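Candden Institute of Applied Housekeeping
Module 4: Care of Wooden Work Surfaces
Course handout, May 2026

This unit covers the routine care of light wooden tabletops in shared dining and study rooms. Students should have read the Clusdale maintenance guide before the session and should bring their own cloths.

Clearing comes first. Items are moved to a side trolley and not pushed along the surface, as grit under a base will leave fine scratches. A table is ready for cleaning when the working area is bare; objects at the far side may be moved later, once the near half is finished.

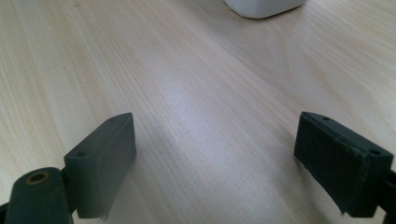
Wiping follows the direction of the grain. Use a well-wrung cloth, then a dry one, and keep to long, even strokes. Standing water must be removed at once – joints and edges are the first places to swell. Abrasive pads are not permitted on any wooden surface.

The Chevalier residence keeps 2,845 tables under this schedule, and its records form the basis of the written assignment. Students will compare them with the Fakis inventory, which lists 3,077 tables, nearly 2,000 of them in light wood.

Assignment: prepare a one-page cleaning schedule for a single room. State the order of work, the cloths required and the method of inspection. Schedules are to be submitted at the start of the next session.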